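Tall end panel next to fridge: gap, height, and a glossy counter
Kitchens and Joinery > Cabinets and Worktops

Wojcik_21
Refit finished in September. White flat doors, glossy white counter, tall white panel at the end of the run, then a two-door fridge in silver-gray. I left 2 mm between the panel and the fridge side. The left door now rubs the panel edge when opened past 90 degrees. Options as I see them: move the panel, move the fridge, or trim the panel. Opinions?

Altberg
2 mm is too tight for that type of door. The hinge side swings outward past the body. Check the installation sheet for your model. Mine asked for 10 mm and I gave it that.

Jasia
Disagree on trimming. Once you cut a finished panel you have a raw edge to band, and on gloss white the joint shows. Slide the fridge over if there is any room on the far side. Can you post the counter end?

Wojcik_21
There is 21 mm on the far side. Counter end and panel as they are now:

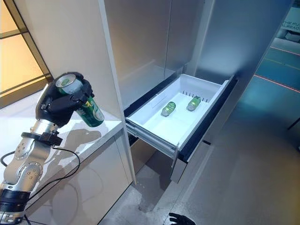 Re: Tall end panel next to fridge

Altberg
Panel edge looks straight, so I would leave it alone. Move the fridge 8 mm and you have your 10. Check that the feet are level before you measure again. A small lean at the bottom becomes several millimeters at the top of the door.

tszabo
Separate point. A gloss counter by a window shows every shadow and reflection, and the doors under it do the same. I replaced mine with matte after two years. Fine scratches from cans and mugs were visible in low sun.

Jasia
That depends on the material. Ours is gloss, seven years old, wiped with a damp microfiber cloth and nothing else. Scratches come from grit under the cloth.

tszabo
We used microfiber too. Still scratched.
Tavion Szabo

Nenatow
Back to the gap. Don't fill it with silicone. You will have to pull the fridge out at some point. I use a removable brush strip, 103 cm long, stuck to the panel side only.

Wojcik_21
Fridge moved 8 mm, front feet adjusted half a turn. Left door clears the panel. Skipping the strip for now. Counter stays gloss.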